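Repair evening in April: what we learned

Our neighborhood repair evening took place again in April, in the back room of the library in Plunham. It was my first time to write the report, so please excuse me if I forget somebody. We had 37 visitors, more than in winter, and the tables were full until closing.

Most people brought small kitchen things. Toasters are always the first, then lamps, then the hand mixers with a broken switch. Rhodri Ifans took the electrical table and did not sit down the whole evening. He asks me to repeat that you should bring also the cable and the charger, if your device has one. Three visitors had to go home again to get it, and one of them did not come back.

Lids, hinges and small boxes

Catrin Maddocks had the table for everything that is not electrical. She likes lids. Many good containers are thrown away only for the reason that the lid does not close anymore, or a hinge pin is lost, and a pin can be made from a piece of wire in a few minutes. For bread boxes with a roll top, she recommends to clean the groove with an old toothbrush before you decide that something is broken. Crumbs go very deep. Do not use cooking oil in the groove, it becomes sticky after some weeks. A little candle wax is better.

For clear plastic boxes the advice is different. A crack in clear plastic can be glued, but it will always be visible, and the box should not be used for food after that. It is still fine for screws or buttons.
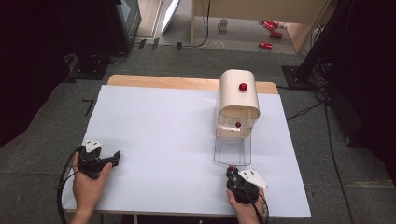
Sewing table

Séverine Courtois and Gwawr Craddock shared one sewing machine, and this worked better than I expected. One was pinning while the other was sewing. They replaced zippers, closed the holes in two winter coats and shortened a very long curtain. Séverine says that a zipper often does not need to be replaced at all. If the teeth are good and only the slider is loose, you can press the slider gently with small pliers, first one side and then the other. Please wash the clothes before you bring them.

We are looking for thread in dark green and dark brown. If you have spools at home that you do not use, you can leave them at the library desk in a bag with the word "repair" on it.

Money and next time

The donation jar had 459 in it at the end, counting the coins. From this we will buy fuses, glue and a second pair of good scissors. The old pair was used for cardboard and is now only for cardboard.

Eirlys Cadwaladr will keep the list for the next evening. You can bring up to three things, but please put the most important one first, it is possible that we do not get to the others. Doors open at 5 and the last repair starts one hour before we close. If you would like to help with coffee, or you know how to sharpen knives, please write to Eirlys or speak to her at the library.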